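Design Staff Interview: Marilou Manalo on Everyday Forms

Marilou Manalo joined the Erville housewares studio as a product designer and now oversees its plastics collection. She spoke with the newsletter in the studio's sample room, where 25 shelves hold finished pieces and trial moldings.

Asked where a new piece begins, Ms. Manalo said that she starts with the hand. "People pick a thing up before they look at it closely," she said. "A narrower middle gives the fingers a place to settle."

She prefers plain white for early samples. "Color flatters a weak curve. On white, the shading along each side shows me whether the line is smooth."
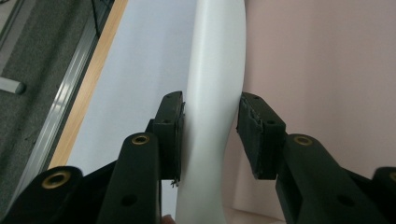 On Working With Colleagues

Ms. Manalo credits Yaroslav Stasiv, who prepares the molds, with persuading her to accept a gentler bend in the Kavura line. "I wanted something more upright," she said. "Yaroslav asked me to live with his version for a month, and I kept it."

The studio will review the next group of samples in February.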